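We use cookies to improve your reading experience. By continuing to browse, you accept our use of cookies. Accept | Manage preferences

The Ferry to Lumanlan

Fiction

26 December 2023

Amado Layug had agreed to scatter his uncle's ashes before he remembered that he threw up on boats.

He had agreed in the lawyer's office, in front of two cousins and an aunt, in the tone of a man accepting an award. The will was clear. The ashes were to go into the water off Lumanlan, where Uncle Pering had been happy for one summer at the age of 22, and the job was to be done by "my nephew Amado, who has never done anything for me and may as well start." The aunt patted his knee. The cousins looked at the carpet with the relief of people who had been left a car.

"It's a short crossing," the lawyer said.

"How short?"

"I've never taken it."

So in September he stood on the dock at Skilutik with a backpack, a cardboard tube with a lid, and a strip of Dramamine he'd bought from a woman who sold it next to the ticket window at three times the drugstore price. She had the look of someone whose children were all in private school.

"Take one now," she said. "Take another when you see the captain cross himself."

He took two. The boat was called the Grurex, a name that no one on board could explain, and it had been painted so many times that the handrails had gone soft at the corners. He sat in the middle, where a website had told him to sit, and looked at the horizon, where the website had told him to look. The horizon went up. The horizon went down. He held the tube between his knees and tried to think well of the dead.

It was hard going. Uncle Pering had been a person of strong views and weak follow-through. He had borrowed money from everyone in the family and kept a ledger of it, with great neatness, and never paid back a cent. He once drove all night to attend Amado's graduation and then spent the ceremony in the parking lot arguing with a man about shade. At Christmas he gave everybody batteries. When you asked what they were for he said that was up to you.

"Is that a fishing rod?" said the man on the next bench.

"It's my uncle."

The man thought this over. He was 71, he volunteered a minute later, and had been taking this boat since before there was a dock to take it from. He was eating a boiled egg.

"Pretty short for a man," he said.

"He's been cremated."

"No, I got that part." He offered Amado the second half of the egg. Amado looked at it, looked at the horizon, and went to the rail.

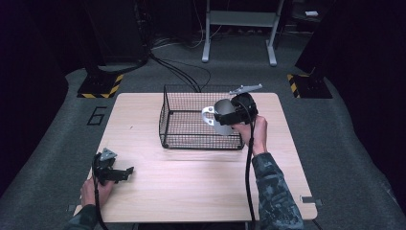
When he came back the old man had moved the tube onto his own lap, so it wouldn't roll. He had one hand flat on the lid, as if it might have a draft in there.

"What was his name?"

"Pering Layug."

The chewing stopped. "Pering Layug with the hair?"

Amado had never known his uncle with hair of any kind. He said he supposed so.

"He owes me 20 pesos," said the old man.

There was a silence, or there would have been on a boat with a better engine. Amado had brought the ledger. He couldn't have said why; it had come in the same box as the tube and it seemed wrong to split them up. He got it out of the backpack and the two of them went through it together, with the pages snapping in the wind, back past the aunt and the cousins and Amado's own mother, who turned out to have been good for a refrigerator. On the first page, in the same careful hand, was written: Doming, 20, for the dance.

"That's me," said Doming. He seemed more pleased than a man ought to be about a debt that old. "He wrote it down! Look at that. I told everyone he'd forget."

"What dance was it?"

"You had to pay to get in. He wanted to take my sister."

"And did he?"

"He took her as far as the door. Then he got into it with the fellow selling tickets. Something about the change. She went in with somebody else and married him." Doming ran his thumb under the line of ink. "She's still over there. Big house. Husband's dead now. She'd have liked to hear from him, I think, up until maybe the eighties."

Amado opened his wallet. He had a fifty and several larger bills, and he held out the fifty. Doming told him not to be ridiculous, then put it in his shirt pocket and buttoned the pocket. He didn't offer change. Amado thought of raising the matter and felt, very clearly, something of his uncle rise up in him, and sat on it.

"Thirty over," Doming said after a while. "You want to see where the dance hall was? I'll throw that in."

The engine dropped to a mutter a little way off the island. The captain had been paid to stop here and plainly resented it; he stood in the wheelhouse with his arms folded while his boat slid around sideways. Amado took the tube to the rail. He'd prepared some remarks. They were on his phone, and his phone was at 1 percent, and then it wasn't at anything.

"He gave us batteries," Amado said to the water. He couldn't think how to go on from there.

"He had nice hair," said Doming, and took off his hat.

The wind had been steady from the left for the whole crossing. Amado had checked it several times, the way you're supposed to, and he leaned out on the right-hand side and tipped the tube with a slow and dignified turn of the wrist. The wind swung around. A fair amount of Uncle Pering went into the sea. The rest went over the bench, the boiled egg shells, the ledger, and the captain's wife, who had come out to see what was holding everyone up.

She had views on this. She gave them at length, and she was still giving them when they tied up at Lumanlan, where a very old woman in a yellow dress was waiting on the pier to collect her brother.

"You've got something on your hat," she said to him.

Doming took it off again and looked. He turned it a little, toward the light, and then he handed it to her.

More Fiction

The Piano Is Not Included
My Mother's Second Parrot
A Month of Soup
Notes From the Wrong Wedding
What the Dentist Saw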